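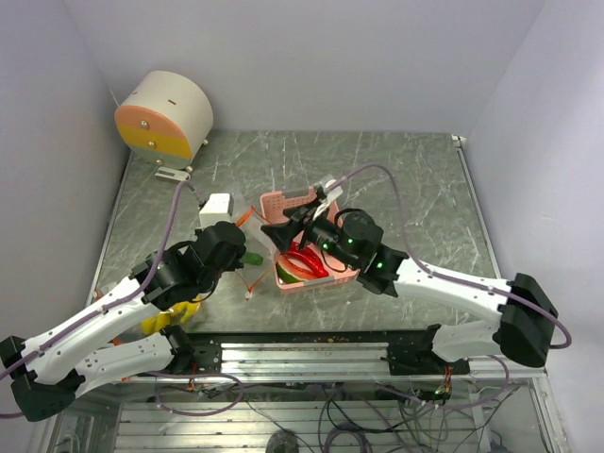

Demo cell at Fagerlund: pink basket with the chilli and watermelon slice in it, drawstring bag alongside.

November 2025

Notebook, open day at Fagerlund. Writing this up while my feet recover, so apologies to whoever has to read my spelling.

Got the tram out with Ebbe Rustad and we were through the door before the coffee urn was even hot. Tyra Lindholm runs the two-arm cell there and she'd kept us a spot in the first group, which had 14 people in it, mostly from the packaging course plus one very keen dad and his daughter. The cell is a good deal smaller than I'd pictured from the Demeo newsletter! Pale lavender-grey walls on three sides, marbled top, both arms bolted along the front rail. You can get your nose pretty close to it, and the daughter did.

The day's job was play groceries, a pink basket and a drawstring bag. Tyra likes the bag because it's horrible. Anything rigid you can teach in an afternoon, she reckons, but a bag never lies the same way twice and the see-through ones are the worst, the orange string is about the only bit with any colour to it. Ebbe asked if they'd tried an opaque bag and she said yes, in May, and it felt like cheating.

She had the arms in teleop for the first half (leader arms on a bench off to the side, same as our old Ukari setup but with much lighter joints). I had a go. I was terrible! My left hand is fine but my right kept drifting in over the basket and blocking my own view of what I was reaching for. Tyra says everyone does that, and the trick is to park the idle arm wide and only bring it in when you want it. Ebbe was annoyingly good at it straight off and went very quiet and smug.

Things to pinch for our own cell:

Cable loops. They leave a big generous arch at the wrist before the cable runs back along the link. Ours is tied down far too tight and we've already replaced it 2 times. Under the table theirs is as much of a bird's nest as ours, so I felt better about that.

The top. I like the grey marbled pattern, it gives the wrist camera something to look at. Ask Tyra where she got it, I forgot.

The tray objects. Bright toy food in strong colours. I've been using grey offcuts from the printer and wondering why everyone gets bored. 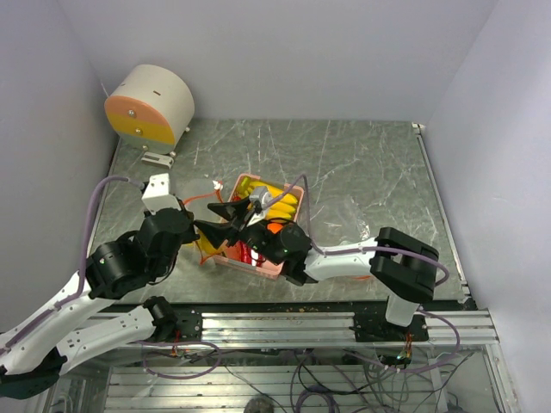
Both grippers at the pink tray, yellow and red bits in it.

Second half was the policy running by itself, with Tulosik handling the logging. Tyra has 1000 episodes on this task and wants more before she'll quote a success rate to anyone, which I respect. She let it run and talked over the top of it, and the keen dad asked all the questions I was too shy to ask. How does it know when it's done? (It doesn't really, there's a timer.) What happens if you move the basket? She said small shifts are OK and big ones are a mess – she'd like a lot more variety in the start positions before trusting it.

Ebbe's question was about both grippers wanting the same spot. There's a minimum distance set in software, and she showed us the config, 4 lines long. I've copied it onto the back page of this book. We have a whole module doing that job, badly.

Still to do: email Tyra about the table top and the leader arm joints, redo our wrist cables, and get a shopping list of toy fruit to Ebbe before he buys the whole shop. She's offered to come and look at our cell too, so somebody please tidy the bench.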